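Can a machine put the stock away yet?

Members who came to the October open evening at Resavberg will remember the question from the back of the hall, which was whether any of this would ever empty a dishwasher. Dae-han Joo said he would rather talk about shelves. His team at Nandik has spent the past year on the dull end of shop work: picking up a small part, carrying it to a rack, and leaving it where it belongs. We went back to see how far they had got.

The short answer is that a robot arm with two fingers can do a fair amount of this on a computer, and much less of it on a shop floor.

Nearly all of the practice is done in simulation. The arm stands on a block at the back of a table, the rack is in front of it, and the small boxes and blocks go in and around the rack. A run starts, the arm has a go, and the software marks it. Then everything is put back slightly differently and it starts again. 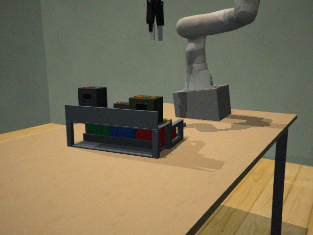
The team does 3,000 of these runs before a new version of the control software is allowed near the real arm. In the last batch, 124 runs failed. Joo went through all of them by hand, which took him most of a week, and he says the same few troubles came up over and over. The fingers come down a little off centre and push the box sideways. The box goes in at a slant and jams. Or the arm lets go too early, and the part ends up leaning against something instead of standing in its place.

A shop assistant makes all of these mistakes too, but an assistant feels the box catch and gives it a nudge. The arm has to be taught what catching is, and then what a nudge is, and how hard to nudge a full box compared with an empty one. The present version can manage the first. It backs off when it meets more push than it expected, and tries again from a bit higher up. If the second try goes wrong, it stops and waits for someone.

Colour is the easy part. Telling red from blue from green has not been a problem for years. The trouble comes with dark parts lying close together, where one hides the edge of another and the software has to guess where the first one stops. The view from the gripper helps with this, although the fingers themselves take up a good share of it, and the closer they get to the rack the more they are in the way.
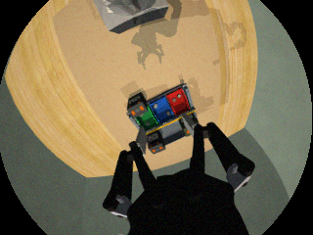
On the real shop floor

Shokri, the hardware wholesaler on the ring road, let Nandik put an arm in its returns room for 13 days. The job was to take small boxed goods off a bench and put them back on a rack. It worked best in the mornings, when the bench was tidy and the blinds were down. By four in the afternoon there would be tape, packing slips and somebody's mug among the boxes, and the arm stopped far more often.

Staff were fair about it. They said it was slow but did not need watching every minute, and that the stopping was better than the guessing. One of them pointed out that loading the bench for the arm took her nearly as long as putting the goods away herself. Joo wrote that down. He thinks it is the most useful thing he heard all month.

And at home?

Not soon, in his view. A returns room has one rack that stays put. A kitchen has cupboards with doors, wet plates, a drawer that sticks and a cat. Tenireck, which supplies the gripper, is working on softer fingertips for cups and bowls, and Nandik expects to have a set of 2 to try in the new year. The first tests will again be done in simulation, with plates on a table and no cupboards.

Anyone with a storeroom and a patient manager is invited to get in touch with Nandik about the next trial. They would like a room with poor light this time, and goods that are not all in boxes.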